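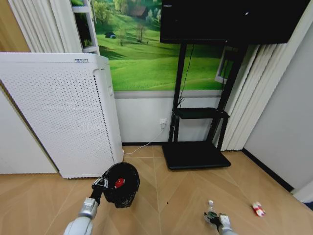
Air purifier in a room, white curtain and shelving behind.

1/14 The Hjaltested Public Health Office has completed its review of indoor air in older rental housing. This thread summarizes the findings and the steps that tenants and owners are asked to take before the heating season. The full report is available at the front desk and at all branch libraries.

2/14 The review covered 400 homes built before the district heating network reached the harbor side of town. Fieldwork was led by Inger Damgaard, with laboratory support from Paweena Phuthong. Visits ended in June.

3/14 Each household received a small sensor for the bedroom and a second one for the kitchen. Residents kept a short diary of cooking, window opening, and laundry drying. In all, 3,916 diary pages were returned and read.

4/14 Bedrooms gave the poorest results. Carbon dioxide rose steadily after the door was closed for the night and was highest shortly before 6 a.m. Homes with working trickle vents did noticeably better, even where the rooms were smaller.

5/14 In many homes the vents had been painted over or taped shut against drafts. Owners are reminded that vents must be kept clear under the local housing rules. Tenants who find a sealed vent may report it to this office without charge.

6/14 Kitchens: short peaks in fine particles were recorded during frying, and most faded within the hour. Where the range hood only recirculated air, the peaks lasted longer. A hood that vents outdoors should be running before the pan goes on the heat.

7/14 Drying laundry indoors was the most common source of excess moisture in the diaries. The office recognizes that many apartments in Skavell and Gillow have no yard or drying room. Where laundry must be dried inside, please use one room, close the door, and open the window slightly.

8/14 On portable air purifiers: a unit with a particle filter can lower dust, pollen, and smoke. It does not remove carbon dioxide or moisture and does not replace ventilation. Please match the unit to the size of the room and keep the intake and outlet clear of furniture and drapes.

9/14 Filters should be changed on the schedule given in the manual. The office advises against units that produce ozone on purpose. We do not recommend or rate individual brands and cannot answer questions about particular models.

10/14 Mold was recorded in about one home in eight, mostly on outside corners and behind wardrobes. Small patches on hard surfaces can be cleaned with detergent and dried well. Larger areas, or patches that return, should be reported to the owner in writing.

11/14 Owners who receive a written report have six weeks to inspect and reply. Mikkel Ladefoged in the housing section handles cases where no reply is received. Please keep a dated copy of your letter -- a photo of it is acceptable.

12/14 The Stirkidano tenants' association has translated the two-page advice sheet into Slovak, Thai, and Polish. We thank Žofie Čierny for coordinating that work. Printed copies are at the Gillow branch library, next to the returns desk.

13/14 A correction to the draft summary: the table on bathroom fans listed two streets in Skavell under the wrong building period. The totals were not affected. The corrected table is on page 31 of the final report.

14/14 Questions about the review may be sent to Mogens Mogensen at the office. Households that took part will receive their own readings by mail, and the sensors may be returned at any branch library during opening hours -- please include the charging cable.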